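May 23, 2026

Second day with the Amura two-arm kit. Kollholm lets us keep it for 30 days before we have to say yes or no, and the first of those went to cabling. The left arm's power connector was stiff and I had to push harder than I liked. The arms came up after that, and the green rings at the bases lit.

I started late this morning because the license file had my name spelled wrong. Kollholm's support desk reissued it in under an hour. I'm putting that down in their favor.

The plan for this week is small retail goods onto a tray. That is most of what Calvo wants from us, and there is no point testing anything harder until that part is dull. I used the slim plaid carton for the upright picks. It is already pinched in the middle, and I left it in the set because Calvo's returns come in looking like that. The tall, narrow ones are what worried me. If the fingers close a little off center, a box like that tips before it is held.
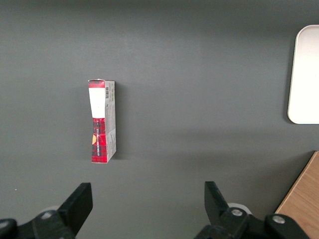

The Amura grippers open wider than the Gomik ones we have now, and I had expected to waste time on the closing stroke. The default closing speed is too fast for cartons all the same. I brought it down two steps in the settings page and saved that as its own profile. The settings page is good. Every value has its unit next to it. On the Gomik software I still have to look them up.

Things I don't like so far:

- The manual gives the force limits in one table for the right arm and a different table for the left, in a different order.
- The wrist view lags when both arms are streaming.
- Profiles can't be copied from one arm to the other. I typed everything in twice.
- The fan in the control box is loud. I wore earplugs after lunch.

Teaching by hand is easier than I thought it would be. The arm is light to push and it stays where I leave it. Rodrigo Valcárcel tried it for a few minutes and had a usable pick saved on his third go, with no help from me except where to find the button. It took me most of a day to get that far on the Gomik.

In the afternoon I moved on to cans and the drawers. Cans go to the right arm and boxes to the left, so that neither has to reach across the other. I had to shift the cabinet back to give the elbows room. The drawer handles will need their own profile, and I didn't get to them properly. I wrote the can routine so that the can is carried level and only turned upright at the tray.
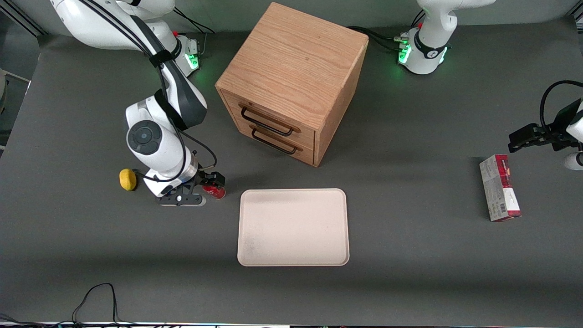 Aba Alhassan thinks I am testing the wrong thing. Her point was that any kit will pick up a can in the first week, and that what we should be asking Kollholm about is the service plan. The basic plan is 900 a year and doesn't include replacement fingers. The next one up includes them, but only for one arm. She wants the price of a spare set in writing before anyone talks about liking it. I said I would ask. She also said the Gomik pair cost us more in parts the second November than in the whole year before, and I had forgotten that.

I wrote to Kollholm before leaving and asked for three things: the price of fingers, the lead time on them, and whether the profile copying is going to be fixed. No answer yet.

Shut down at the switch and left the cables where they were. Tomorrow the drawer handles, upper one first, then the cartons again at the slower speed with both arms running. I also need to find the short hex key. I had it this morning.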